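Kekville Water District @KekvilleWater
Beginning in September, customers in the Lodau and Belska neighborhoods will receive water from the new treatment building on Kravchuk Road. Please read this thread for dates, hours and what to expect at home. 1/8

2/8 The change will be made street by street. Crews will work from 10 p.m. until early morning, and pressure may be low during those hours. Service will not be shut off unless you have received a door notice.

3/8 A total of 53 streets are included. The full list is posted at the district office and at the Belska branch library.

4/8 Some customers may notice cloudy water on the first morning. Run the cold tap for 3 minutes. If the water has not cleared, wait an hour and try again before calling.

5/8 Hardness will go down slightly for most homes. Customers with a water softener should check the manual for the correct setting – the old setting may use more salt than needed.

6/8 Rates are not affected. The rate schedule adopted last spring remains in force, and bills will continue to arrive on the 18th of the month.

7/8 Marina Tsakiris, operations manager: "We ask residents on the upper end of Lodau to report low pressure that continues past 7 a.m. Those streets sit highest in the system and we will be watching them closely."

8/8 Questions about medical equipment that uses tap water should go to I-seul Lim in customer services before your street's date. Staff can arrange a call the evening before work begins.

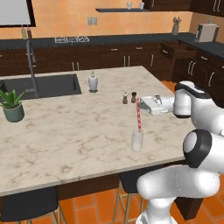 Door notices for the first group of streets go out next week. Renters should receive their own copy – please contact the office if only your landlord was notified.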